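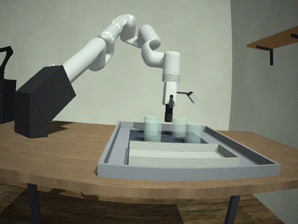
Gopinath Poojary wanted to know whether the people at his aunt's work will still have anything to do once the robot arm starts. It's a very good question, and plenty of grown-ups are asking it too, so let's take our time with it.

At Wirkarent, people sort little parts into trays, almost 2000 of them on a busy day. Picking up one part is easy (you could do it right now!), but picking up the next one, and the next one, all the way to morning tea, makes your wrists sore and your mind wander off to what's for dinner.

A robot arm doesn't get sore. It has joints that bend, a bit like your shoulder, elbow and wrist, and at the end there is a gripper, which is the robot's word for a hand. The gripper closes to hold something and opens to let it go. 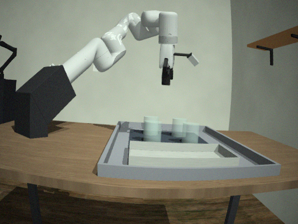 So what do the people do?

Quite a lot, as it happens. Somebody has to show the arm where things belong, and somebody has to check the finished trays. If a part rolls into a corner, a person works out how to get it back — robots can be hopeless at surprises.

Some jobs do change, and that can feel worrying. A sorter might need to learn new things, like how to stop the arm safely or read its messages on a screen. At Wirkarent the training starts in February, and everyone on the sorting team gets a turn. It's fair for workers to ask their boss lots of questions first, such as who will be trained and what happens to their hours.

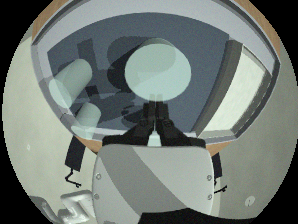
Two black fingers and three green cylinders in the bin.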